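Textiles and Display, Unit 4: Fabric Backdrops and Pinned Lettering
Handout for the Ornonley evening section, 11/5/18
Instructor: Musyoka Mwaipopo 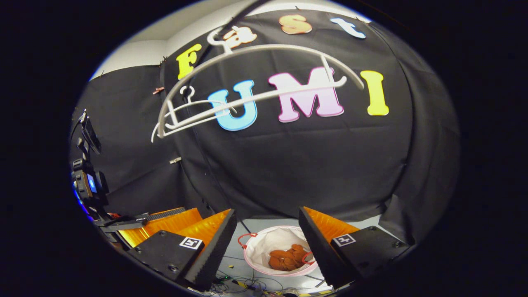
Fig. 1. Black fabric backdrop with cut-out letters in two rows, two white plastic hangers in front.

Bring this handout to both sessions. The first covers the cloth, the second covers the letters and anything that hangs in front of them.

1. Why black

Black cloth hides its own folds better than any other color we stock. It also lets you use pale letters without painting a border on the wall. In Fig. 1 the letters are yellow, peach, orange, blue and pink, and all of them read clearly. On a cream or gray cloth the peach and the light blue would be the first to get lost.

The drawback is lint. Go over the cloth with a roller before you hang it and again after the letters are up. The Dunska cloth in the supply closet picks up more lint than the Kocsis cloth but hangs straighter. Use either one for the assignment.

2. Hanging the cloth

Cut the cloth wider than the space you want to cover. Flat cloth shows every pull and sag. Cloth with some extra width falls into vertical folds, like the cloth in Fig. 1, and small mistakes disappear into them.

Decide early whether the cloth has to reach the ceiling. If people will stand close and look straight ahead, it does not. A strip of pale wall or ceiling over the top is fine for a class display. It is not fine for a stage.

Folds move. Once you like where a fold sits, clip it. There are two clips on the left side of the backdrop in Fig. 1, a copper-colored one holding a fold and a small metal one lower down. Use small clips, and keep them off to the side where you can. For the assignment you may use up to seven.

3. Letters

Work out the layout on the floor first. Lay the letters face up on a scrap of the same cloth and step back before you pin anything.

Size. Two rows do not have to match. A larger lower row gives the display some weight, and the shorter word usually belongs there. "Fast UMI" is set this way, with "Fast" on top and the bigger "UMI" across the middle of the cloth.

Outline. Each letter of "UMI" has a lighter outline in white, and it makes the letter look slightly raised. Cut the white piece first, then the colored piece a little smaller, and glue one on the other. Let the glue dry overnight under a book. If you cut the colored piece first you will waste paper, as most of the October group found out.

Color. You can repeat a color. Yellow is used for the first letter of the top row and the last letter of the bottom row. Do not put two pale letters side by side unless both have an outline.

Pinning. Pin through the cloth only, never into the wall. Put the pins near the top of the letter and let the bottom hang. Wide letters such as M need a pin at each upper corner or they will tip forward. Where a letter crosses a fold, flatten the fold behind it with your hand first, then pin.

4. Hangers in front of lettering

We use hangers to show garments against a sign. Look at where the hangers fall before you add any clothes. In Fig. 1 the larger hanger passes in front of the U and the M, and the smaller one overlaps the lower part of the U. A hook is narrow but it can still cover part of a small letter, and the "a" in the top row is partly behind one.

An empty hanger blocks very little. A shirt on the same hanger will block most of a word. Test with the real garment.

White plastic hangers show up strongly on black. If you want the hanger to drop out of sight, ask for a dark one. Put small garments on small hangers. A child's top on a wide hanger stretches at the shoulders and the neckline goes out of shape.

5. Assignment

Make a backdrop with one or two words in two rows and hang two garments in front of it. You choose the words. Both words must be readable from the back row with the garments in place.

Hand in a floor sketch of the layout, a list of materials, and one paragraph on what you moved after the garments went up. Last term's Trunisden project is in the binder on page 23 if you want to see how a sketch should look.

Reading for next time: course packet, section on curtain weights and hems. Bring your own scissors.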